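How to check a print quote before you pay it

Most quote pages for 3D printing give you one number and a green button. Don't trust the number yet. I sent the same bracket to Jitlow and to Arnmont and got $34 from one and $58 from the other, same plastic, same layer height on paper.

Start with the file. Open it in your own slicer and write down the weight and the print time. If the shop's weight is far above yours, ask what infill they assumed. Jitlow had me at 40 percent for a part that holds up a cable. 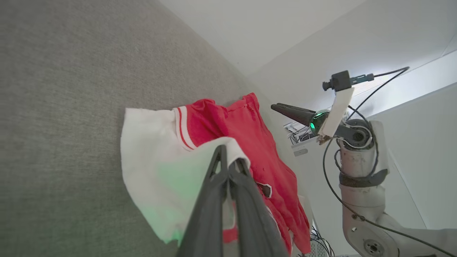 Next, look at supports. Rotate the model yourself and see if they mostly go away. Shops say they "optimize orientation," and maybe some do. I'd send the part already turned the way you want it and say so in the notes.

Then ask for the tolerance in writing. "High precision" means nothing. Get a figure for your part's size, and ask who pays if it misses.

Last, order one. The discount for 6 looks nice until all six have the same bad hole. Measure the first with calipers, fix the file, then order the rest.

Shipping gets added at checkout, so compare totals.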